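When one gripper goes deaf: fixing a dropped jaw signal on hand-held grippers

Posted Sunday, February 9, 2020

So last month I threw away most of an afternoon's recordings, and I'm still a little sore about it. The left gripper's jaw reading had frozen at one value while the position tracking carried on perfectly happily. Every file looked fine in the list. Then Jussara Coutinho played one back on the arm and it drove up to a coffee mug with its left jaws wide open and just... shoved it. Off the table. We had our hands nowhere near it, thank goodness, but the mug is gone.

If you record with a pair of wired hand-held grippers, the kind with a marker cube on each one, you'll probably meet this fault sooner or later. Here's how I find it and fix it.

What you need

A small screwdriver, a couple of soft cable ties, a strip of fabric tape and whatever you use to plot your jaw readings live. I use the plot window in Rerden, but anything that draws a line will do.

Step 1. Stop the arm first

If you found the problem during playback like we did, hit the stop and cut power to the arm before you do anything else. Don't reach in to rescue whatever it's pushing! A replay with a stuck jaw value has no idea it's wrong, and it will carry on to the end of the file.

Step 2. Look at the plot before you touch the hardware

Open a bad recording and plot both jaws on the same axis. Mine run from 0 (shut) to 100 (open). The right one went up and down all the way through, as it should. The left one did that for a bit and then turned into a ruler.

A flat line means the signal dropped out and the software kept repeating the last number it got. A jumpy line that still follows your hand is a different problem, usually a dirty sensor, and this page won't help you much with that one.

Step 3. Wiggle test

Plug both grippers in, start the live plot and open and close the left jaws slowly. While you do that, bend the cable gently, starting at the plug and working toward the grip. I got all the way to the last bit, right where it goes into the housing, before the line froze. Let go and it came back. Raise your arm and it froze again – which explains why it had passed my quick check with my elbows on the desk.

Step 4. Reseat and relieve

Unplug everything. Take off the back cover (2 screws on mine), pull the little connector out and push it home until you feel it click. Mine had crept partway out from being tugged all day.

Then give the cable some slack inside the cover, tie it down, and put a wrap of tape where it exits. Leave a loose loop outside so that your arm's movement goes into the loop and stays away from the connector. Wondimu Bogale ties his down tight and swears by it, but I've had two connectors walk out that way.

Step 5. Make the software complain

I added a check that beeps if a jaw value hasn't changed at all for 210 samples in a row. Even when you hold still, a healthy sensor flickers by a hair, so a perfectly constant value is suspicious. If yours is very quiet you'll need a longer limit or it'll beep at you constantly.

Step 6. Record a dull test task

Pick something light and flat that won't break, and work it from both sides so both jaws have a job. I like a small picture frame on the table: jaws open, bring one in at each side, close, let go, back off. Stand up to do it, with your cables hanging the way they normally hang.

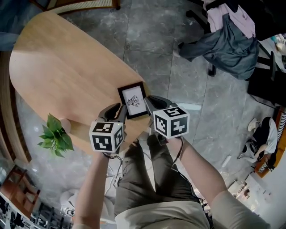
Step 7. Check the test before you record anything real

Plot both jaws again. You want to see each one move every time you closed it, with no flat stretches. Then replay it on the arm at low speed, with your hand on the stop and nothing on the table you'd miss.

As for the old files, I kept everything from before the line went flat and deleted the rest. Raíssa Caldeira asked if we could fill in the missing jaw values by guessing from the tracking. Maybe, but I wouldn't want to stand next to the arm while it tried them out.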